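Household Materials, Unit 2: Stone and Things Sold as Stone
Course handout, revised 2021-08-20

Read before the session. The slab samples stay in the room, as they weigh what you think they weigh.

Marble
Limestone that has been cooked and squeezed underground until it recrystallized. The veins are impurities, which the showroom will call character and price accordingly. Mostly calcite, so it is soft and it reacts with acid. Lemon juice, vinegar and wine all leave dull spots called etches. An etch is damage to the surface, and scrubbing it only makes you tired.

Granite
Cooled slowly from melt, deep down, so the crystals are big enough to see. Quartz and feldspar do most of the work. Kitchen acids barely bother it. In the trade, "granite" also covers gabbro, gneiss and anything else dark and hard that came in on the same truck.

Engineered stone
Crushed quartz held together with resin. Doesn't need sealing. Doesn't like hot pans either, because the resin gives up long before the quartz does.

The water drop test
Put a spoonful of water on the slab and leave it for nearly 60 minutes. A dark patch means the stone is drinking and wants sealer. Wipe, let it dry, and try a second spot — slabs are not the same all over. Our Plilitz offcut fails at one end and passes at the other.

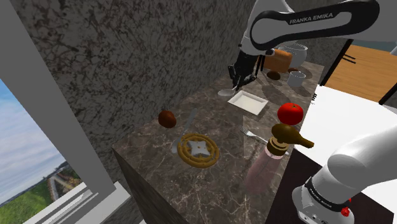
Does sealing marble stop it from etching? Sealer fills the pores and slows down stains, but acid still reaches the calcite at the surface, so the etching carries on as before.

For next time
Bring the hardness table, filled in. Samples 38 and 553 are both labeled marble and one of them isn't. Use the steel nail, on the underside only. The Buten set is still missing its slate.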